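Vekau Table Lamp, Clear Glass Base with White Drum Shade 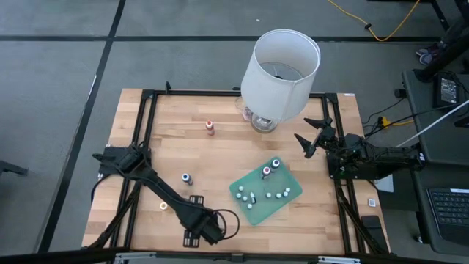 Husta lists the Vekau as a lamp for "any room." We would narrow that down. It suits a bedside table or a desk where small things collect: pill bottles, a drinking glass, a tray of odds and ends. As the only light in a living room it will disappoint you, whatever the box says.

Shade: white, cylindrical, open at the top
Base: clear glass
Bulb: not included, 60 W maximum
Cord: 200 cm, switch on the cord
Assembly: shade fitting screws on by hand

The maker says the shade "stays perfectly level." Ours didn't. The ring that holds it has some play, and a light knock leaves the shade leaning until you straighten it. Tightening the ring helped for a while.

The clear base shows the wood underneath, and people seem to like that. It also shows fingerprints. Husta calls it easy care, which apparently means you wipe it often. Use a soft cloth and skip the glass spray near the fitting.

An open top throws light at the ceiling and lets you see the bulb if you stand over it. Choose a frosted one.

Trays are sold separately. We stock the Stunix in translucent green, and the rim does keep small bottles from wandering. Whether you need to buy a tray for that is up to you.

Returns within 20 days, shade unmarked. Warranty is 3 years and doesn't cover breakage of the glass. Replacement shades are due in September, according to the supplier, who also said that last year.

Page checked by Woo-jin Ma, 21/05/2020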